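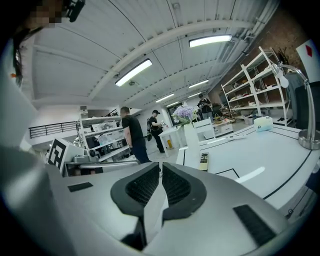
Rallencombe wrote to the support desk that the left unit stopped reporting jaw width after 217 cycles, with no alarm, and that the operator went on recording until the end of the shift. Every file after the fault had to be thrown away. The steps in this section are meant to catch the fault at the first bad cycle.

7.4 Loss of jaw signal (fault code 1035)

Applies to Kirix hand-held grippers used in pairs with the Meton recorder. Fault 1035 is raised when the jaw reading stays fixed while the tracked position of the gripper is still changing. In software issued before June the code is written to the log only and no tone is sounded.

CAUTION: Keep fingers out of the gap between the jaws while the unit is powered. A gripper that has lost its signal may still close.

1. Stop recording. Do not delete the open file.

2. Put down any object held in the jaws, then rest both grippers on the table with the markers facing up.

3. Switch off the faulty unit at the recorder. Leave the other unit on.

4. Check the cable from the gripper to the recorder along its whole length. Replace it if the sleeve is split or a plug turns in its socket.

5. Open the jaws fully by hand. If they stick, go to 7.6.

6. Switch the unit on and wait for the reading to settle. Fully open must read 100. Fully closed must read 0.

7. If fully open reads between 90 and 99, run Jaw Zero from the Policarpio service menu and repeat step 6. If it reads below 90, take the unit out of use.

8. Pick up a light object with a thin stem, hold it just above the table, and watch the reading. It must change as the jaws close and stay steady during the hold. 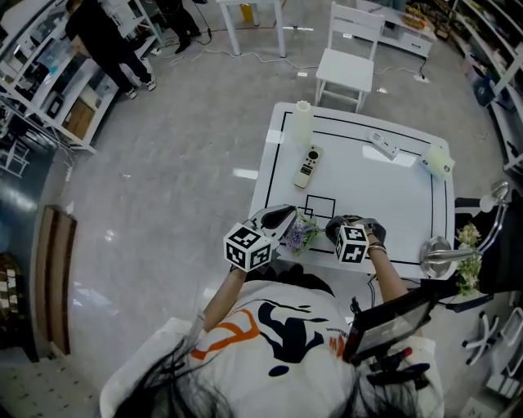 Fig. 7-3. Hold check with a flower sprig, right-hand gripper.

NOTE: The check in step 8 must be done with the operator seated in the normal working position. A cable fault may not show while the gripper is lying still.

9. Repeat step 8 with the other gripper, even if it has shown no fault.

10. Enter the code, the cycle number and the result of step 6 in the fault log.

If 1035 returns within the same shift, label the gripper DO NOT USE and send it back with its cable attached. Do not swap jaw fingers between units. The zero setting is stored per unit and will be wrong after a swap.

7.5 Marker not seen: see page 90.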